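Notes for Week 8: House Rules for the Two-Arm Bench
March 19, 2020

Okay, so last week we got through the big picture on safety standards, and a few of you came up afterward looking a bit glazed over. Fair enough! Standards are long and dry. This week I want to talk about the part that sits underneath them, the everyday working rules for a bench where two arms share one table and people walk in and out all day long. I've borrowed a lot of this from the Domar lab sheet, which I helped rewrite last May, and I've added my own gripes where I have them.

Where rules come from

You've got three layers. At the top are the published standards for industrial robots and for people working near them (your reading list has those, please do read the definitions section first, it saves a lot of pain). Under that is whatever the maker of the arm tells you in the manual. Under that is your own risk assessment and your house rules. Students love to skip to the bottom layer and write "be careful" on a poster. Be careful of what? A rule has to name a thing you can check.

My test is simple: could a person who has never met you walk up to the bench, read the rule, and tell you whether it's being followed right now? "Keep the area tidy" fails. "No bags on the floor inside the taped line" passes.

Before power

Walk all the way around the table. I mean it, all the way, including the side by the window that everyone forgets. Look for cables that could snag when an arm reaches across its body. Find the stop button and put your hand on it, then tell the other person in the room where it is, even if they already know. Check that the speed limit in the software is the one written on the bench card. If somebody has changed it, change it back and write that in the log before you do anything else.

Arm cables deserve their own paragraph. External cables need slack for the full reach, but a big loop is also a hook. When you change a gripper, move each joint slowly by itself through its working range and watch the loop the whole time. Don't watch the screen. I've seen a connector pulled clean out of its housing by someone watching a very pretty plot.

Picking objects for the table

This is where Urio and Warna (our two practice tasks, for those who joined late) differ. Urio is single-arm sorting, so the objects can be pretty much anything light. Warna has both arms holding something at once, and there the rules get tighter:

Nothing glass, nothing with liquid in it unless the cap is taped.
Long objects get gripped near the middle where the task allows it. A long thing held at one end sweeps out far more space than you think.
Pens and markers stay capped unless the task is writing. Yes, a marker is a pointed object. Treat it like one.
Soft and folded things, like umbrellas or clothes, get their straps tucked in or listed on the task card as a loose part.
Objects waiting their turn go along the back, outside the working area, and they stay there until the arms have stopped.

People argue with me about that last one every year. You're going to want to reach in and nudge something straight. Don't! Pause the arms, wait until both have come to rest, say "reaching in" out loud, and then reach. It feels silly for a day and then you stop noticing you do it.

Two arms, one table

Set up a shared zone in the middle and write down which arm gets it first. In the Brorkari exercise we ran 94 handovers, and 33 of them had both arms inside the shared zone at the same time. Only the handover itself needed that. The rest was one arm waiting in the wrong spot, so the fix was a better waiting pose for each arm and no clever planning whatsoever. Please put your waiting poses on the task card, with a sketch.

And a question I get a lot: does slow mean safe? Slow helps, it gives you time. It does nothing about a pinch point between the two grippers, though, and your fingers won't care how long it took to close.

Logging

Every stop goes in the log, the boring ones too. Our log has 693 entries so far and the boring ones are where I find patterns. Time, task, which arm, what it was holding, what you did next. One line is plenty.

For next time

Pick one rule from these notes, rewrite it so it passes the stranger test, and bring it on paper. Then look at the photo at the end and draft a task card for that bench: objects in the grippers, objects waiting, cable loops to watch, where you'd put the shared zone. One page, please, I have a stack to read.

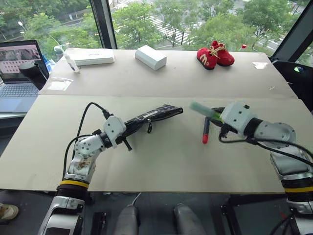 Fig. 1. Two arms at the bench, a folded umbrella in the left gripper and a capped marker in the right.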